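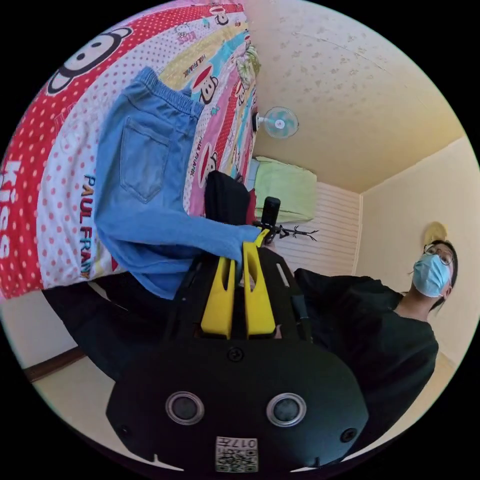
Figure 1. Gripper at the hem of the jeans, laid out on the bed.

Equipment Plan for the Laundry Folding Project
Gukstead Robotics Option, 29 September 2019

Our course gave us a budget of 1,764 dollars and the advice to spend it slowly. We had a shopping list before we had a plan, and the list began with a robot arm. The arm cost more than everything else we own put together, furniture included, so it moved to the bottom.

What we can afford is hand-held grippers. We compared two suppliers. Kernari sells a finished unit with a long warranty and a longer delivery time. Giteo sells parts, plus a manual that assumes you have built one before. We went with Giteo and budgeted 3 spare sets of fingers.
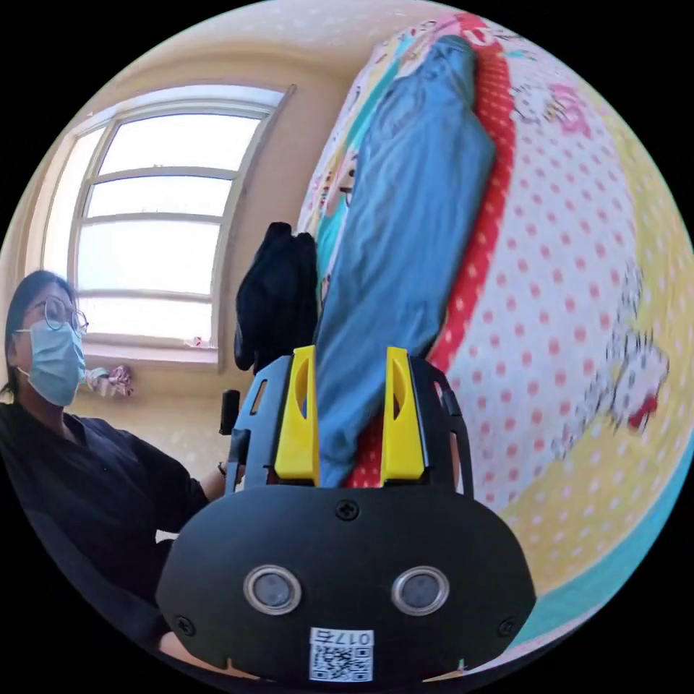
Figure 2. Light blue cloth held between the yellow fingers.

Bedding costs us nothing, and neither do the clothes. The Brandão lab guide recommends a plain gray work surface, priced at up to 7 times what we set aside for fabric. We kept the cartoon monkeys.

Dark clothing gets its own budget line, mostly for lamps. The first quote was for studio lights. The second was for desk lamps, and we liked the second quote very much.
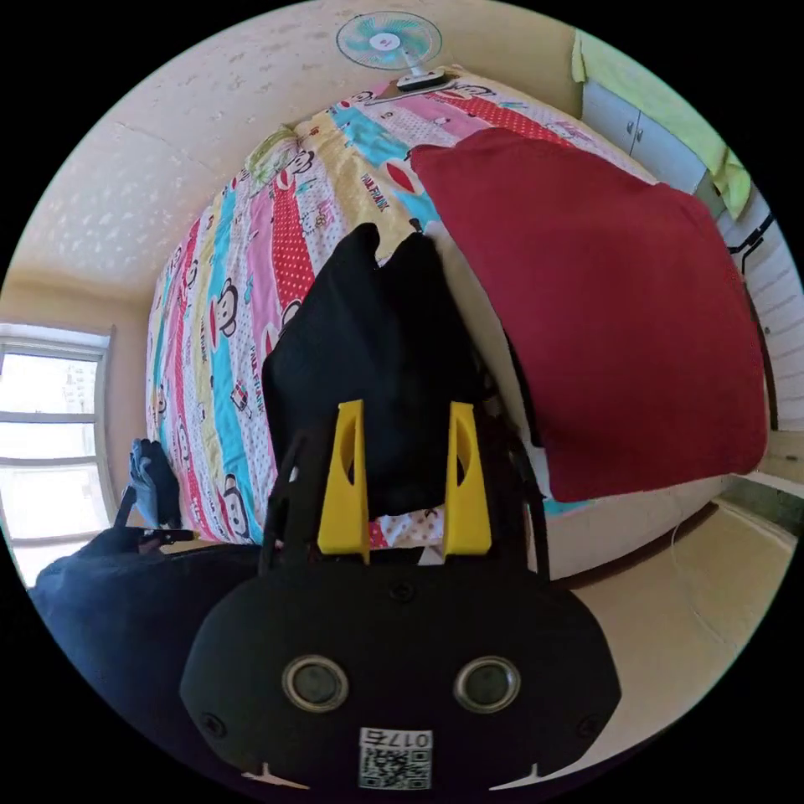

Still to buy before November

4 desk lamps
Spare screws for the housing
A storage box with a lid that closes
Printed labels, one sheet

The robot arm stays on the list as item last, price to be confirmed.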